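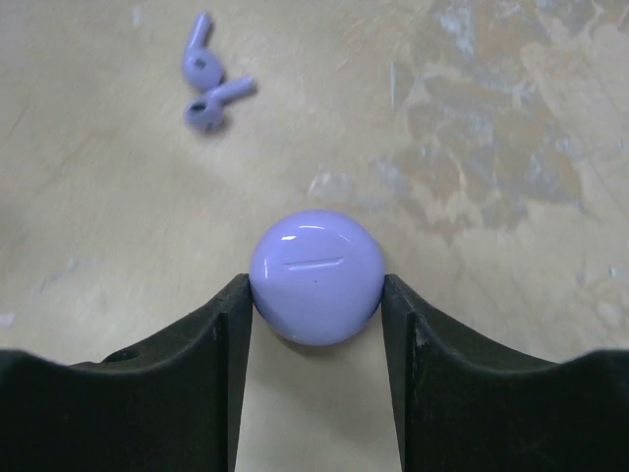
Macarena Iturra

Minutes, packing bench meeting, July 9, 2023

Present: Paloma Abernathy (chair), the Banham Street bench crew, two people from the returns desk, me taking notes.

Last month's minutes accepted with one fix: the label printer is on loan from Graltetti, we did not buy it.

1. Arms on the earbud returns

Paloma opened with the good news, and there was plenty! The arms are now on the bench for some 48 returned sets a shift, and the bench crew are happy to hand over the pick-and-place part. The lavender sets came up right away. The case is rounded and very shiny, and it needs a fingertip on each side at close to the same height. Returns desk asked whether the pads could mark the shell. Paloma will ask Buvix for their advice on pad cleaning and bring it back in August.

What changes for people: the six of us on the bench move to inspection and repair, same pay grade, same breaks. Training is seven short sessions, all on paid time. I said (and want it written down) that I love the repair work and have been asking for more of it for two years.

Concern from returns: who calls a stop when a case looks wrong? Agreed that anyone at the bench may stop the arms, no sign-off needed.

2. Layout of the enclosure

Long talk, good one. Both arms stay on the black rail at the near side. Drawer unit stays at the back left with the orange drawer at the top, so everyone calls the drawers by color from now on, no more "number two." Small parts go between the arms and we keep that patch tidy at shift change. Purple cables to be checked for rubbing each morning, first person in.
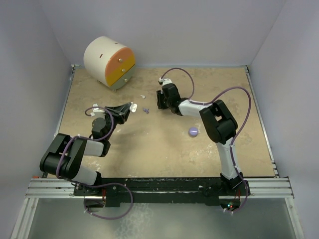
3. Shift cover and other business

Navarrete order moves to the late shift. Swaps go on the board by noon.

Paloma wants a person from the bench at every planning talk about the arms. Cheers all round! I'm up first.

Stools: still waiting.

Next meeting in August, same room.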